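Stitch night comes back to Pritton, and I finally had a go

Three stitches down on the practice pad at the Pritton skills evening.
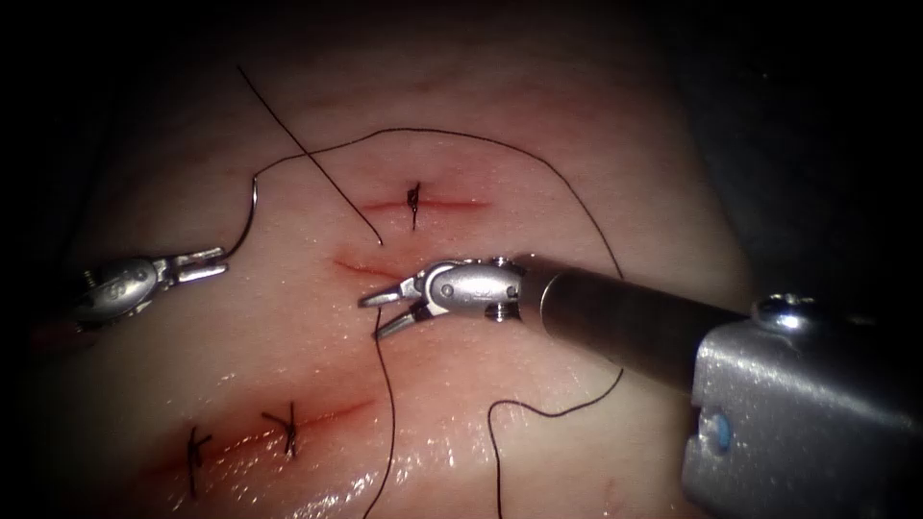
Dark suture on a pale practice pad, with a curved needle at left and three cuts to work on.

I've walked past the Grewal building for years without knowing that people go in there after supper to sew up pretend skin. Well, now I know, and I've got the sore fingertips to prove it!

The suturing evenings started up again in April after a long winter break, and 122 people put their names down for the spring run. There's only room for 20 at a time, so they're spread over several sessions (mine started at 7 p.m. and ran late, mostly my fault). You get a pad, some thread, a curved needle and a lot of patience from Pongsak Phuthong, who teaches the beginners' table and has clearly seen every kind of bad knot there is.

The pads are the part I keep telling people about. Mine was pale and slick and a bit like a chicken breast straight from the package, and I was not ready for how much it wobbled. You go in on one side of the cut, follow the curve of the needle, come up on the other side, and then you have this great long loop of thread that wants to catch on everything. My first stitch pulled so tight the edges puckered. "You're closing a cut, you're not strangling it," Pongsak told me, and he made me take it out and do it over.

By the break I had two that he called decent. The woman next to me, a vet tech from over by Brireck, had finished a whole row and was practicing left-handed, so I stopped looking at her pad after that.

A few practical things if you're tempted. The evenings are open to nursing and pre-med students first, then to anyone over 18 who's on the list. Husora, the supply shop on the same block, covered this spring's thread and needles, and a bake sale last fall raised $1,405 toward new pads. Each one gets used until there's no good place left to cut, so they do go through them.

The spring run is 12 sessions, and most are full, but the front desk keeps a waiting list and people drop out all the time around exams. Tie your hair back, leave the rings at home and eat something beforehand. I had crackers in the car and that wasn't enough.

I'm signed up for the next one, where we move on to running stitches. I've been practicing on a banana in the meantime, and my kitchen smells like it.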